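Subject: Re: [process-list] Review template for the Vondurlow rollout
Date: 5 Jul 2019

On the list, the Tunolon site lead wrote:
> We have 74 teams using the new project review form and
> only 16 of them fill in the risk section. Should we make
> it mandatory before we move the Mondal office over?

I would leave it optional for now. We made that section mandatory in February at Dalatov. Completion went up to nearly everyone within a month, but when I read through the entries most of them said "none" or repeated the project title. The nine teams that had written useful notes before the change were the same ones writing useful notes after it.

What helped more was moving the question. We took it off the form and put it at the start of the monthly review meeting, where the project manager answers it out loud and someone types it in.
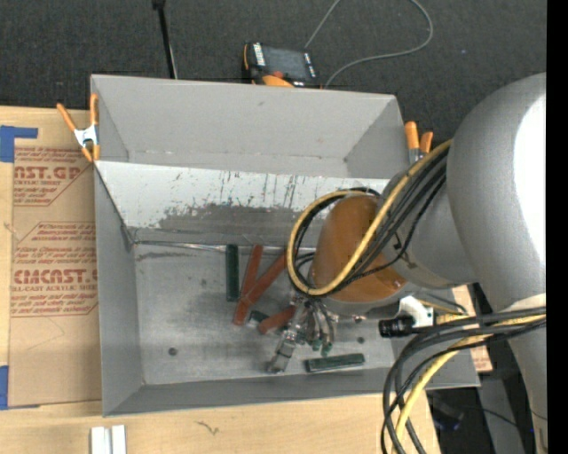

Green block and reddish-orange sticks in the metal bin.

On your second point, about keeping one template for all sites: we have 1,003 closed reviews in the archive and I have not found a reason to split them by office. The fields people argue about are the dates and the approver. I would fix those two first and leave the rest alone until Mondal has used the form for a quarter.

I can send the short version of our meeting agenda if that is useful. It fits on one page.

> Also, who owns the template after the rollout?

With us it is the PMO. I would settle that before you move anybody.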